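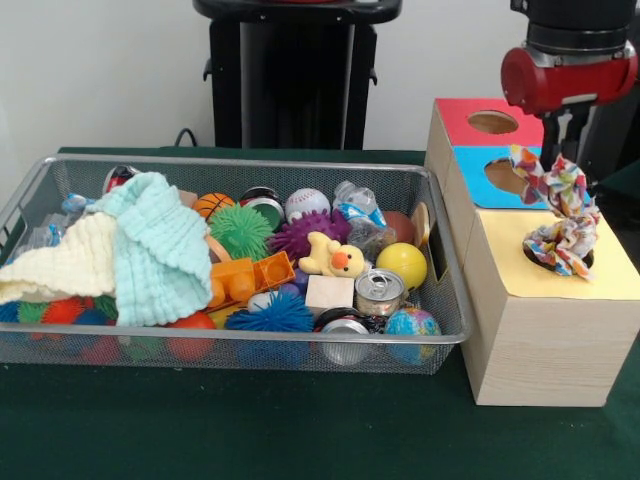 Aug 6, 2022

I promised Consuelo Nina I would write up the cloth problem while it was still fresh, so I've made a pot of coffee and I'm going to take my time over it.

For most of the summer our arm did nothing but put balls into the sorter box, and it got so good at balls that I stopped watching. Then we moved on to fabric. The first few tries went beautifully (I may have clapped!) and then came the one that didn't. The end of the cloth went into the hole, the gripper kept pushing, and the cloth bunched up underneath it until it was wedged tight. The arm, bless it, had no idea. As far as it knew it was still on its way down, so it leaned harder, and the whole box started to creep across the tablecloth with my hand not very far away.

I hit the stop button in time – only just, I think – and then stood there for a minute feeling silly. The force limit was still set for hard toys. Lekon, our control program, had a perfectly good setting for soft things, and I had never switched it on.

So now the limit is much lower, the arm gives up after 2 pushes and lifts away, and my hands stay off the table until it has parked. Consuelo wants 100 clean runs before we let it near the thicker washcloths. I argued for fewer and lost. We're at 4 so far, and I'll be back at it after supper.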